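Hukent Countertop Arm, Two-Finger Model
Home / Kitchen and Household / Arms and Grippers

Availability: made to order
Warranty: 12 months
Item number: 2443
Page updated February 21, 2024

Welcome, and thank you for stopping by! If you landed on this page you are probably wondering the same thing most of our callers wonder, namely whether a machine can do a few chores around the house or the shop yet. Our short answer is "some of them, with patience," and the long answer takes up most of this page, so get yourself a cup of something.

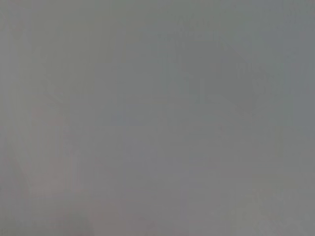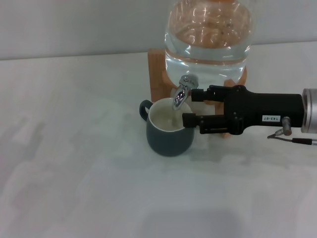 We like to start people off with small jobs. Pouring a drink, moving a dish from one spot to another, putting the lid back on a jar. They sound like nothing at all when you say them out loud, and a person does every one of them while talking on the phone, but for an arm each is a string of little decisions: where is the handle, how hard do I push, when is it time to stop? A lever is kinder than a knob, by the way. If you are picking out things for your arm to work with, go for levers, big loops and wide openings wherever you can, and keep them in the same place from one day to the next.

What it does well today
Pressing, pushing and holding. Picking up items with a firm shape. Repeating a job you have already taught it, at the same counter, with the same items (this is where our shop customers get the most out of it, especially for sorting small parts into bins). It also keeps a steady pace through the afternoon, when the rest of us start to drag.

What it does slowly
Anything you have moved since the last time. The arm will look for it, and it often finds it, but you could have done the job yourself twice over in the meantime. Cupboard doors are slow too, and drawers depend a good deal on how smoothly they run.

What we would not ask of it yet
Folding laundry, washing good crystal, carrying hot soup, or anything near a small child or a curious cat. We get asked about laundry more than everything else put together! We have tried. Towels come out fair, shirts come out as a sort of bundle, and fitted sheets we would sooner not discuss. We will say so on this page when that changes.

In the box
Arm with two-finger gripper
Sandon counter base with four clamps
Power supply and cable
Spare finger pads, one pair
Teaching handle, for guiding the arm through a job by hand
Printed guide, 14 pages, in large type

Options
Usuga soft pads, for thin glasses and fruit
Gostari rolling stand, for moving between a kitchen and a workshop
Longer power cable

Setting up
Plan on a morning for it. The base wants a solid counter that doesn't rock, and you will need to clear a good space on all sides before you switch anything on. The first lesson is always the slowest, and most people teach theirs one job and leave it at that for a week or so, a habit we have come to recommend. Wipe the finger pads with a damp cloth, never a soaking one, and keep the wrist and the cable connections away from the sink.

Pads and wear
Under ordinary home use a pair of pads should see you through almost 2000 grips before the surface starts to go smooth. Shops that handle metal parts will get through them sooner. Replacements slide on and are held by a single screw.

Ordering
Each arm is put together after you order, so please allow a few weeks, and longer for anything placed in October, when our bench is at its busiest. If you aren't sure the arm would suit your chore, write to us first and tell us about it in as much detail as you like, including the height of your counter. We read every message, and we have talked plenty of people out of buying one.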